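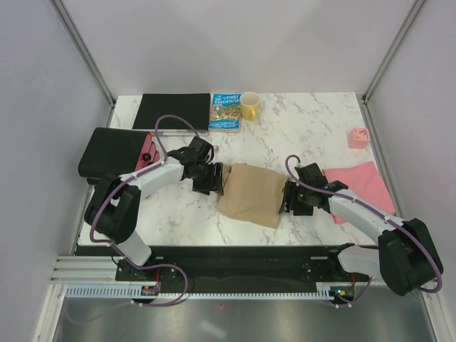 Vodanetti Customer Help
Ticket 1000 - Clitano tabletop, white marble pattern
Subject: Things sticking to the table, and a dull patch in the middle
Opened: 2021-02-06
Status: Solved

Ayana Demissie wrote:

Hello, and thank you in advance to whoever gets this one, I know it's a bit of an odd complaint. We have the Clitano top in the white marble pattern with the gray veins, and I love it, it's the nicest thing in the room and it looks so fresh next to our pale walls. But it has started to grab at things. It isn't sticky like spilled juice, where you can feel it straight away with your hand. It's more of a drag. If I set down a paper bag and go to pick it up again a while later, the bag hangs on for a second and then lets go with a little peeling sound. My yellow mug does it too, and it leaves a faint ring that I can only see when I crouch down and look across toward the window.

There's also a patch in the middle that looks duller than the rest. It doesn't wipe off with a wet cloth. It goes away while it's wet and comes back as soon as it dries, which got my hopes up several times before I caught on!

What worries me most is the book. My son keeps The 26-Storey Treehouse on the table (it lives there, I've given up moving it) and the other morning the cover came up with a small cloudy mark on the back. He was very good about it but I was not happy. Is the surface coming off? Should I stop using the table until I hear from you?

Uyên Trương (Vodanetti Help) wrote:

Hi Ayana, thank you for such a careful write-up, and I'm sorry about the book. Not an odd complaint at all, we get a few of these every winter. You can keep using the table. I'd just put something under the book for now, and lift things straight up instead of sliding them.

From the way you describe it - a dull patch that vanishes when wet and returns when dry - my first guess is something sitting on top of the surface. Damage to the pattern itself usually looks the same wet or dry. Before I send you off scrubbing, could you tell me a few things?

What do you clean it with, and how often?
Has anything been left on it for a long time, like a tablecloth or a plastic mat?
Does the drag happen all over, or only near the dull patch?
Do you feel any roughness if you run a dry fingertip across the edge of the patch?

Ayana Demissie wrote:

Hi Uyên, happy to!

Cleaning: I wipe it with warm water and a drop of dish soap most evenings. And then, because I wanted to look after it, I've been using the Soliman polish afterward. I buy the big bottle. I suppose I've used it nearly every time I wiped.

Left on it: no tablecloth, I like to see the marble. There's a pink cloth napkin that spends a lot of its life over on the right side, and a flat black folder at the back with my bills in it. The napkin doesn't seem to stick at all. The folder does, a bit.

Where: worse in the middle, where we actually eat and unpack the shopping. Along the back it's much milder.

Fingertip: no roughness. It feels slightly waxy, now that you've made me pay attention, and my finger leaves a track!

Uyên Trương wrote:

That finger track is very helpful, thank you. I'm fairly sure what you have is polish on top of polish on top of polish. The Clitano top doesn't soak anything up, so each coat stays where you put it, and after a while the layers go soft under anything warm. Paper clings to it nicely, and so do smooth covers.

Please try the following on a small spot first. The back corner behind the mug would do well if that's out of your line of sight.

1. Clear the spot and wipe it with plain warm water. No soap yet.
2. Mix 2 tablespoons of white vinegar into a bowl of warm water.
3. Lay a cloth dampened with the mix over the spot for a few minutes. Damp, please, and well wrung out.
4. Wipe in straight lines, turning the cloth to a clean side often.
5. Rinse with plain water and dry it with a towel.
6. Leave it for 30 minutes, then do the paper test: press a piece of brown paper bag flat with your palm, count to ten, and lift one corner.

If the paper lifts without any peeling sound, carry on with the rest of the table in the same way, a section at a time. If nothing changes, stop there and write back, and please don't reach for anything stronger or for a scouring pad.

Ayana Demissie wrote:

Corner done. The cloth came away gray, which was a little embarrassing, and the paper lifted off cleanly. I did the test with an old tan bag from the bakery, already crumpled to bits, and it still worked fine as a tester.

I've moved on to the middle and that's going slower. The first pass made it look worse, all smears. Is that normal? I've stopped for the moment, with everything off the table and piled on the sofa.

Uyên Trương wrote:

Quite normal! The top layers loosen first and move about before they come off. Fresh bowl of the mix, fresh cloth, and go again over the same area. Your middle section has probably had the most polish over the months, so allow it a few rounds. Rinse between each one or you'll just be pushing the same stuff back and forth.

Ayana Demissie wrote:

It took 7 cloths in the end, and I've thrown out the worst of them. But the dull patch is gone! The gray veins look sharper too, I had forgotten how fine some of them are. The mug ring went on the third round. I've put a paper bag down in the middle and pulled at both ends and it slides as it should.

Two last questions, then I'll leave you in peace. Can I ever use the Soliman again, because I have most of a bottle left? And is there anything to be done about the cloudy mark on the book?

Uyên Trương wrote:

Wonderful news, and well done for sticking with it (sorry).

On the polish - I'd keep it for something else. The Clitano only needs soap, water and a dry towel. The Dakar top in our range does take a polish now and then, and I suspect the two care cards get mixed up, so I've asked for the wording on yours to be looked at before the March reprint.

On the book, try a soft dry cloth first, in small circles. If the mark is transferred polish it may well buff out. I wouldn't put water or vinegar anywhere near a paperback.

I'll leave the ticket open for a bit in case the drag returns.

Ayana Demissie wrote:

The mark has mostly buffed out, there's a faint bit left by the spine that he says he doesn't mind. No drag so far, and the book is back in its place on the table. Please do close this, and thank you again for being so patient with me.

Ticket closed by Uyên Trương
Cause noted: polish build-up on Clitano top
Parts sent: none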